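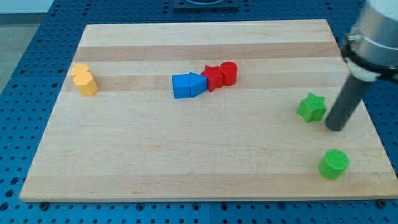
My part of the Sullo project was the pushing task, and I'm going to spend most of this report on the week it went wrong, since the rest is in Jarmila's section and she writes better than I do. The job sounds easy. An arm with a plain rod on the end slides plastic blocks around a board until they end up where you asked for them. We had four colors to work with, and a typical goal was to get them sorted, yellow with yellow, the two blues and the two reds side by side in a row, and the green star and green cylinder over on the right. The rod can't pick anything up. All it can do is come down close to the wood and shove, so everything depends on how high the tip is.

And the height is exactly what I got wrong!

What happened

On run 17 the arm was supposed to move in behind the green cylinder and push it toward the star. It came down next to the cylinder like normal, then it kept going. The tip hit the board, the arm tried to keep pushing down, and I stood there for a second like an idiot before I slapped the stop button. By then there was a dent in the wood (small, but you can feel it with a fingernail) and the rod had slipped in its clamp. No one was hurt. I did have my left hand on the table, closer than it should have been, because I'd just straightened a block and was too lazy to step back behind the tape. I wrote that down in the lab log and I'm writing it here too.

Looking for the cause

My first guess was the vision code, because that's what I always blame. I replayed the saved detections from the run and they were fine, every block where it should be. Then I blamed Flollik, which is our name for the little program that turns "push this over there" into arm positions. Jarmila wrote most of it and was very patient while I spent an entire afternoon reading her code and finding nothing except a typo in a comment.

What I should have checked first was my own config file. Back in February we had a thinner board, and the table height was saved for that one. When we switched to the thicker board I changed the height in the main file but missed the one for recovery moves. The arm only uses a recovery move when a push doesn't get the block where it wants after 12 tries, so most runs never touched the bad number. Run 17 did.

There was a second problem hiding behind it. The arm has a force limit that should have stopped it when the tip met the wood. I'd turned the limit way up for a test with heavier blocks, and I never turned it back down. So, two mistakes, both mine.

What we changed

The board height now lives in one place and everything reads it from there. The force limit goes back to its low setting every time the program starts, and if you want it higher you have to type it in again (annoying, but good annoying). We also added a slow touch test before each session, where the rod comes down on an empty corner of the board and the program compares the height it measures with the height in the file. If they don't match, it refuses to run. After we re-tightened the rod we drew a marker line across it and the clamp, so slipping is easy to spot.

I reran the whole set with the new checks, 700 pushes over four days, with no contact between the tip and the board outside the touch test. The plan was 1000 but we lost the last day to a dead network switch. I'd still like to finish those, and I'd like to try a springy tip on the rod. Jarmila has a sketch for one in the Sullo folder.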